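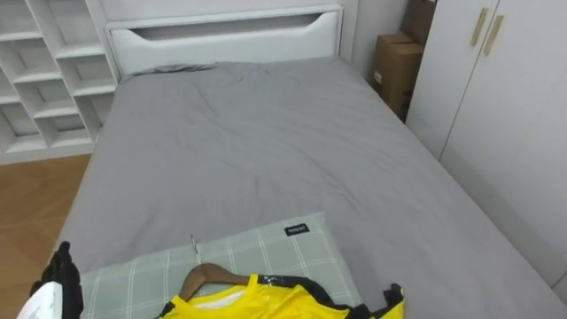 Hanger task: hook pose drifts once the shirt is on

kostberg_dev
Running the Harkitz planner on shirt-on-hanger. Grasp on the hanger is fine, but the estimated hook tip wanders as soon as fabric covers the shoulders. The tracker fits the wooden arms and gets the hook by a fixed offset. When the collar hides one arm, yaw can be off by enough to miss a rail. Filter runs 1,000 particles. More particles changed nothing.

fosley
More particles won't fix a bad likelihood. Segment the hook separately and weight it higher. Thin shiny metal has almost no depth returns, so use the RGB edges.

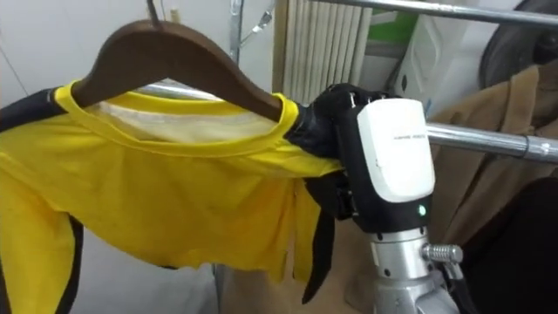
Posted by Corentin Brunet, Friday, 4:10 pm

Disagree with fosley. RGB edges on the hook are poor near chrome, the filter will lock onto the rail. I would keep the arm fit and freeze the hanger-to-gripper transform at grasp, then only reopen it if wrist torque jumps.

fosley
A frozen transform assumes no slip. A rounded tip in a pinch grasp rotates under load.

ztrajkovski
Both of you are right for different phases. In Kashyap we switch modes: frozen during transport, hook edges for the last 3 cm.

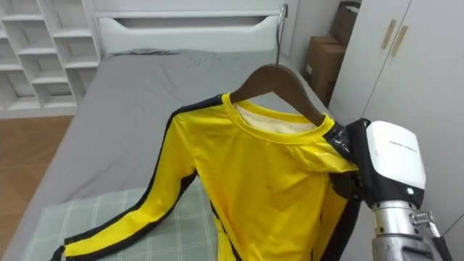 The switch needs hysteresis or it chatters near the threshold. We hold each mode for at least two planner cycles. Also drop any edge longer than the hook model, which removes most rail matches.

kostberg_dev
Trying the mode switch first. Does the torque check need gravity compensation for the shirt?

ztrajkovski
Yes. Re-zero after the lift.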